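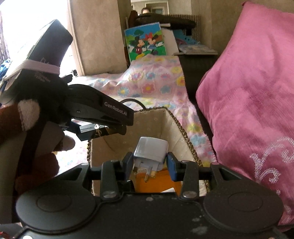 I do this walk-through of the Mundside rental twice a year, once before the summer crowd and again in October, and it always starts with the small electrical stuff. Cords, chargers, power strips, all of it. If you keep your loose bits in a lined wicker basket, the way so many of us do, tip the whole thing out and go through it piece by piece — a white plug adapter with UK-style prongs is easy to lose track of in there, and it deserves the same look as any lamp or toaster. Cracked body? Wobbly prongs? Out it goes.

Last full check: 23 Jul 2022

## Plugs and cords

- [x] **Adapters and chargers.** One charger had a split near the plug end, so I tossed it. Everything else was fine!
- [x] **Power strips.** The one behind the TV was hot to the touch (yikes). Moved the space heater to its own wall outlet and put a note on it for guests.
- [x] **Lamp cords.** The bedroom lamp had been pinched under the bed leg. No damage that I could find, but I moved the lamp to the other side anyway.
- [ ] **Outlet by the back door.** The cover is loose. I need longer screws, and I keep buying the wrong ones.

## Smoke, gas and fire

- [x] **Smoke alarms, upstairs and down.** Pressed every button. The hallway one is from Bidora and it is LOUD, so warn the dog first.
- [x] **Carbon monoxide alarm.** New batteries in. The old ones still tested OK but I'd rather swap them on my schedule than at two in the morning.
- [ ] **Extinguisher.** Needle's in the green, but the bracket is pulling out of the drywall. Wall anchors are on the list.
- [x] **Dryer vent.** Got a shocking amount of lint out of it, again. I'm going to do this one every 6 weeks from now on.

## Water

- [x] **Water heater.** Set to 120 and holding. No rust at the fittings.
- [x] **Under the sinks.** Kitchen is dry. Bathroom had a slow drip at the shutoff, which a quarter turn with the wrench fixed.
- [ ] **Washer hoses.** These are the original rubber ones and I don't love how they look. Priced the braided kind at Tarar and will pick up a pair next trip.

## Steps and railings

- [x] **Front steps.** Solid. The grip tape is peeling on the bottom one but it still holds.
- [ ] **Deck railing.** There's a wiggle at the corner post — I can feel it when I lean. Guests get a "please don't lean" sign until I get a bolt through it.

Still to buy: outlet screws (the right ones!), wall anchors, hoses, one long carriage bolt.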